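Handling skills and the new line at Skimholm -- what's changed for us so far

Posted by benchgremlin, 2021-11-14

Okay, long post, I'm excited! We refurbish and set up network gear at Skimholm (routers, mostly, a few switches) and since May we've had four of the Fundix arm cells running next to the manual benches.
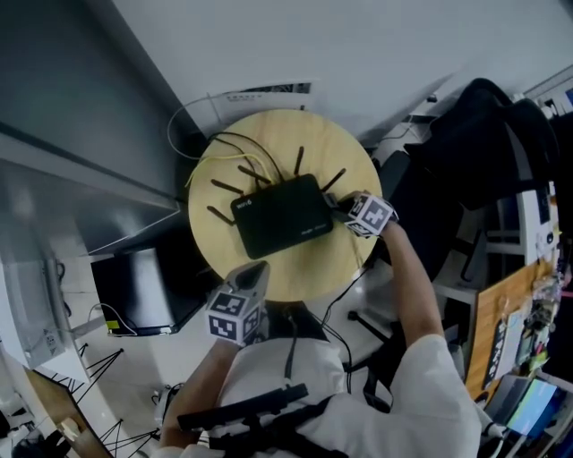 So the bit I love is that the people on the benches are the ones teaching the cells now. You do a turn wearing the harness with a gripper in each hand, handling the gear the way you always have, and that becomes what the arms learn from. I've been on benches 21 years and it's the first time a new system has started with how we do the job. My wrists are better too -- the cells took the repetitive boxing and I get the fiddly faults, the weird firmware, the stuff I like.

Reply from tramstop_lou

Glad it's going well, but I'd want to know what happens once you've taught it everything. We had Figueiredo kit at my last depot and the picking team went from three shifts to two. Nobody was sacked, they just stopped replacing people who left.

Reply from benchgremlin

Fair question, and I did ask. We've got it in writing that bench numbers hold for the length of the Fundix contract. After that, no idea. I'd still sooner be in the room while it's being worked out.

Reply from ohmsweetohm

Do you get paid extra for the teaching turns? At Clandine we didn't, and they wanted 90 minutes in the gear at a stretch. My shoulders were cooked.

Reply from benchgremlin

Yes! A skills loading, same as forklift. 90 would be brutal, ours are a lot shorter and you can tap out whenever.

Reply from cable_tidy

Cables are the whole game, I reckon. Boxes are easy, but a cable never sits the same way twice. Our cell logged 1347 stoppages in its first month and I'd bet my lunch most of them were leads. How's yours coping?

Reply from benchgremlin

Power leads okay, ethernet hit and miss. Antennas are a pain as well, every router comes in with them pointing somewhere different. We still do those by hand.

Reply from tramstop_lou

Skills loading is a good get, I'll give you that. Any chance you could post the wording? Our delegate would like a look.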